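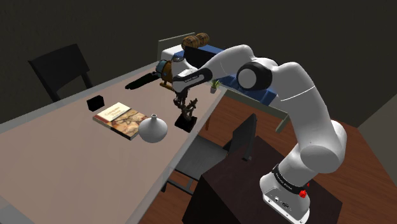
A simulated arm over a cluttered table in one of the rendered rooms used for remote demonstrations.

Drasix opens remote teaching rooms to outside operators

7/20/26
2 min read

Drasix will let outside operators teach its simulated robot arms by remote control, the company said. Until now only staff at its Vaughan office could record demonstrations.

An operator logs in, takes over an arm in a rendered room and does a short household job by hand, such as moving a vase off a book or setting a small box at the other end of a table. The motion of the arm and gripper is saved with the camera view. Software called Grirkine then trains on the saved runs.

The company has 1,658 accepted demonstrations so far and wants 3,000 by January. Each room is furnished differently, with beds, chairs, plants and ordinary clutter, so that the arm does not learn one layout only.

"People slow down near the tall, thin things, and we want that in the data," said Brendan Hennessy, who runs the teaching program. He said runs with a dropped object are kept in a separate set and are not used for training yet.

Drasix has signed up 151 operators for the first round. They can use a hand controller or a keyboard, though Hennessy said keyboard runs take longer and more of them get rejected. Applications for a second round open in January.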